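Cidell short course: Looking after a shared kitchen
Handout 3 — The table by the fridge

Keep drinks on the table only while you are using them. Anything opened goes back in the fridge with its cap screwed on.
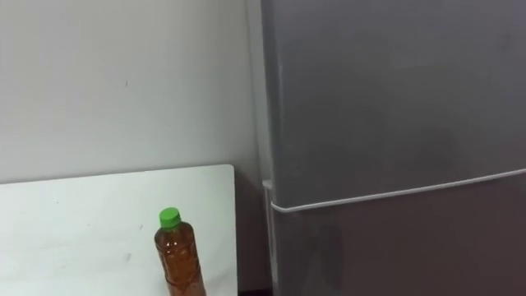 Fig. 1. Bottle with green cap, table beside the fridge.

Stand bottles well in from the edge. A full one goes over easily if the table is knocked.

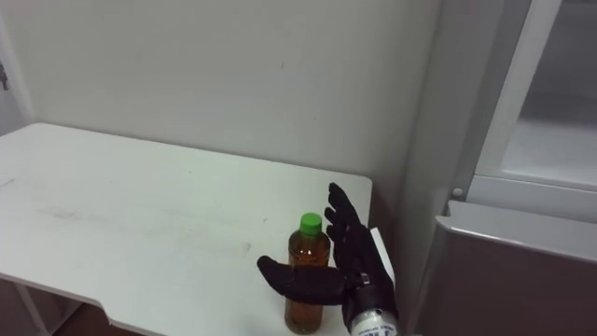 Fig. 2. Bottle close to the near edge.

Clear first, then wipe. Grey smudges need a damp cloth — scratches will stay. Leave the gap next to the fridge free.

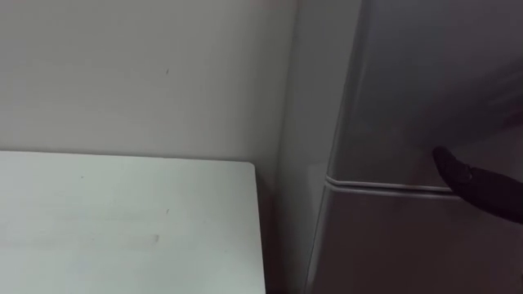 Hong asked whether the wall should be wiped as well, and thought once a month was enough.

Cidell course handouts | Contact the course office | Back to top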